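4.3 Recording examples for the book-filing task

This section covers the recording of teleoperated examples in which the hand takes a book or booklet from the main table and places it in a file rack on the side table. Complete sections 4.1 (arm calibration) and 4.2 (glove or pedal set-up) before you begin. Cường Lâm keeps the task sheets for the Gralgate site and should be told before any change is made to the layout.

Setting out the tables

1. Push the side table against the main table so that the two tops meet near the rounded corner. A difference in height between the two tops is acceptable.

2. Stand the rack on the side table with its open compartments facing the main table. Check that all three compartments are empty.

3. Lay the item for this episode flat on the main table, within reach of the arm. The task sheet says whether to use a single book or a pile, and which way up the cover goes.

4. Turn the item to a new angle for each episode. Do not line it up with the table edge every time.

5. Check the head camera view in Avetti. The item and the rack must both be visible, though the far end of the rack may run out of view.

Note: Leave the background as it is. Doors, blinds and other furniture do not need to be covered. Episodes recorded against a bare screen were less useful to us than those recorded in an ordinary room.

Start positions for the hand

Episodes may begin with the hand over the item, with the hand elsewhere over the tables, or with the arm drawn back to the side. Record all of these. 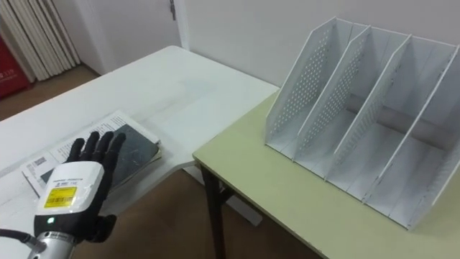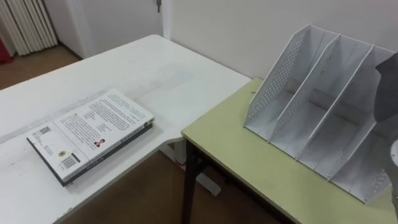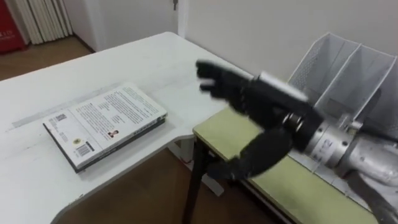

Caution: Keep other people's hands off both tables while the arm is enabled. If the item has to be moved, press the pause pedal first and wait for the tone.

Recording an episode

1. Select the task in Avetti and enter your operator initials.

2. Type the instruction exactly as it appears on the task sheet. Do not shorten it or correct it.

3. Press Record and wait two seconds before moving.

4. Bring the hand to the item at a steady pace. Some blur in the camera view is normal during faster movements and is not a reason to stop.

5. Grasp the item, lift it clear of the table and place it in the compartment named in the instruction.

6. Open the fingers, draw the hand back and press Stop.

7. Mark the episode Good, Recovered or Failed. Use Recovered if the item slipped and you picked it up again within the same episode.

Do not delete failed episodes. They are kept apart from the training set and used to check the scoring model. The September release held 1,718 episodes for this task, of which 849 used a single book.

Caution: Thin booklets can slide between the fingers and catch in the thumb joint. If this happens, stop the arm, open the hand from the Celtamo panel and take the paper out by hand. Do not pull against a closed hand.

Changing the items

Change the book or the pile after every 12 episodes and note the new item code in the log. Take the rack back to its starting place at the same time if it has shifted.

An operator should record no more than 27 episodes before handing over. Send questions about item codes to Giang Ninh. Uploading is covered in section 4.4.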